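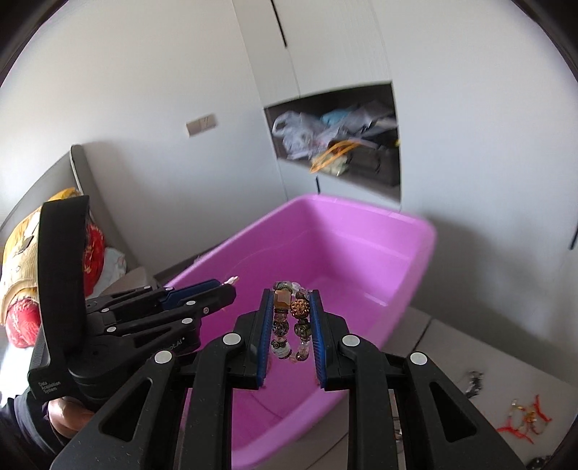 Jewelry Sorting and Packing Assistant (part-time, fixed term)

Tadden invites applications for the position of Sorting and Packing Assistant in its costume jewelry department. The department receives donated and returned bracelets, necklaces and loose beads, and prepares them for sale through the Skimance online store. The position runs until the end of October and may be extended.

Duties

The assistant will empty incoming tubs, separate tangled pieces and sort them by type. Each bracelet is checked for worn cord, chipped beads and missing spacers before it is tagged and packed. Pieces that cannot be sold as they are go to the restringing bench, where glass, metal and faceted beads are kept apart by size and color. The current backlog stands at 2861 pieces - mostly bracelets - and clearing it will be the first task.

Requirements

Applicants must have good close vision (corrected or uncorrected), steady hands and the patience for repetitive work. They should be able to tell similar shades apart, such as amber and copper, or olive and gray-green. Experience with beading or jewelry repair is welcome but not required. Training is given during the first two shifts.

Conditions

Work is carried out seated at a shared table in the Zatgate building, second floor. Shifts last four hours, mornings or afternoons, and the assistant will work three shifts per week. A completion payment of $500 is made at the end of the term in addition to hourly wages. Personal jewelry may not be worn on the hands or wrists during shifts.

How to apply

Please send a short letter and a résumé to the Tadden personnel office, Zatgate building, quoting "Sorting and Packing". Applications must arrive by 22 Jan 2021. Selected applicants will be asked to complete a short sorting exercise on site.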